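The Sulleo sorting kit costs 2,130 dollars before shipping, and the sales page says it can group blocks by color "straight out of the box." I had my doubts. Setup took me 90 minutes, most of it spent on calibration, and the manual skips a step there.
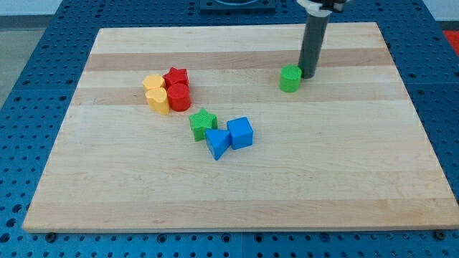
My bigger gripe is the software license. You get 2 seats, then you pay again. Samina Rizvi has the Nostetti at 2,396 and hers came with no seat limit at all. I asked Sulleo about this in July and got a link to the same sales page.

I'm keeping it for now, but I wouldn't order a second one.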